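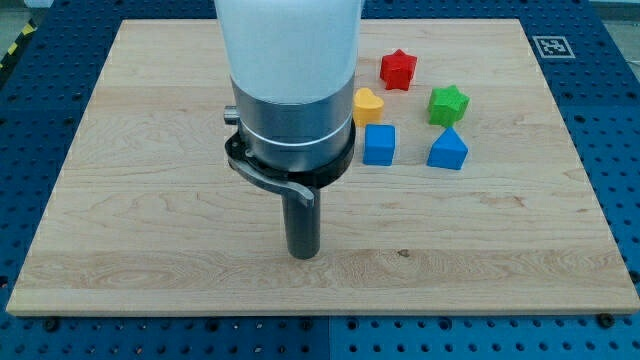

Helle Holzplatte mit feiner Maserung und durchgehenden Längsfugen

Arbeitsplatte aus geöltem Ahorn: Flecken nach Mietende, wer trägt die Kosten?

Gefragt von Marwa Ashour, 28. Oktober 2024
Rubrik: Wohnen und Mietrecht
648 Aufrufe, 2 Antworten

Sehr geehrte Damen und Herren,

ich habe eine Zweizimmerwohnung in der Wohnanlage Altness zum Ende des Monats September zurückgegeben. Zur Ausstattung gehörte eine Arbeitsplatte aus massivem Ahorn, geölt, vom Vermieter beim Einbau der Küche angeschafft. Das Mietverhältnis bestand neun Jahre. Im Übergabeprotokoll ist vermerkt: »Arbeitsplatte fleckig, Bereich Spüle dunkel verfärbt«. Ich habe das Protokoll unterschrieben, allerdings mit dem Zusatz »ohne Anerkennung einer Ersatzpflicht«.

Die Hausverwaltung Paquette verlangt nun den vollständigen Austausch und will den Betrag von der Kaution einbehalten. Eine Pflegeanleitung wurde mir bei Einzug nicht ausgehändigt. Ist die Forderung in dieser Form zulässig, und innerhalb welcher Frist muss ich mich äußern?

Mit freundlichen Grüßen
Marwa Ashour

Antwort von Manon Sandhu
Von der Fragestellerin als hilfreich markiert

Sehr geehrte Frau Ashour,

maßgeblich ist zunächst § 538 BGB. Veränderungen oder Verschlechterungen der Mietsache, die durch den vertragsgemäßen Gebrauch herbeigeführt werden, hat der Mieter nicht zu vertreten. Leichte Verfärbungen und Gebrauchsspuren auf einer geölten Holzoberfläche dürften nach neun Jahren in der Regel darunter fallen. Anders kann es bei tiefen Schnitten, Brandstellen oder aufgequollenem Holz durch dauerhaft stehendes Wasser liegen.

Selbst wenn ein Schaden zu bejahen wäre, ist ein Abzug »neu für alt« vorzunehmen. Den vollen Neupreis kann die Verwaltung nach so langer Nutzung regelmäßig nicht verlangen. Massivholz lässt sich zudem häufig abschleifen und neu ölen — ist das hier fachgerecht möglich, spricht viel dafür, dass nur diese Kosten angesetzt werden dürfen.

Zur Frist: Ersatzansprüche des Vermieters wegen Verschlechterung der Mietsache verjähren nach § 548 BGB sechs Monate nach Rückgabe. Für Ihre Stellungnahme gibt es keine gesetzliche Frist. Ich empfehle dennoch, der Forderung zeitnah schriftlich zu widersprechen und einen Nachweis über Alter und Anschaffungspreis der Platte zu verlangen.

Diese Auskunft ersetzt keine Rechtsberatung im Einzelfall.

Antwort von Dwight Turcotte

Bei uns wurden 100 Euro für Schleifen und Öl vereinbart, danach war die Angelegenheit erledigt. Der Vermieter war allerdings eine Privatperson. Ein Versuch der gütlichen Einigung ist zu empfehlen.

Kommentar von Marwa Ashour

Vielen Dank für die Auskünfte. Der Widerspruch ist per Einschreiben versandt, eine Antwort der Verwaltung steht noch aus.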